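April 11, 2023

Spent the better part of the evening on boxes. I'd like to say it was for a good reason, but the good reason is that Nollwood sells them flat and I bought the flat ones because they were cheaper. Four in the pack, mint, described on the label as "easy fold". I have opinions about that label now.

The plan was modest. One box for the little stationery sets I keep promising to put together, the kind with a stapler and some coloured sticks and a fistful of pencils, so that by May I can hand them out and look like an organised person. The pencils came from Fosberg, and there are far too many of them. The butterfly paper was meant to cheer the table up. It has picked up every smudge going and now looks as if it has been through a divorce.

Folding a box is a humbling thing. The creases are faint, the tabs have tiny hooks on them, and there are always two flaps that both seem to believe they go in first. I took the side panel up, then down, then up again. White on the inside, mint on the outside – I got that much right on the first go. 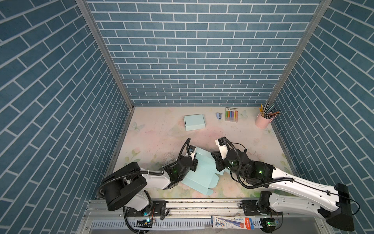
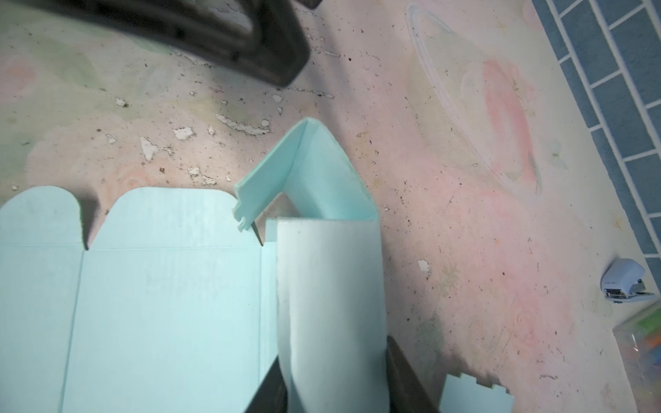
Rang my sister afterwards to complain, which was a tactical error. She said that boxes were never the hard part and that I'd be wanting ribbon next, and did I remember the advent calendar. I do remember the advent calendar. She also said you're meant to bend every crease both ways before you start, and that everyone knows this. Everyone except the Nollwood instructions, evidently, which consist of one drawing and an arrow pointing at nothing.

So tomorrow, both ways, every crease. I've also looked up what Tallov wants for boxes that come already made up, and it's a ridiculous price for a bit of cardboard and somebody else's patience. I've left the page open anyway.

Bed. There's a paper cut on my thumb in exactly the spot that finds the lemon when you make tea.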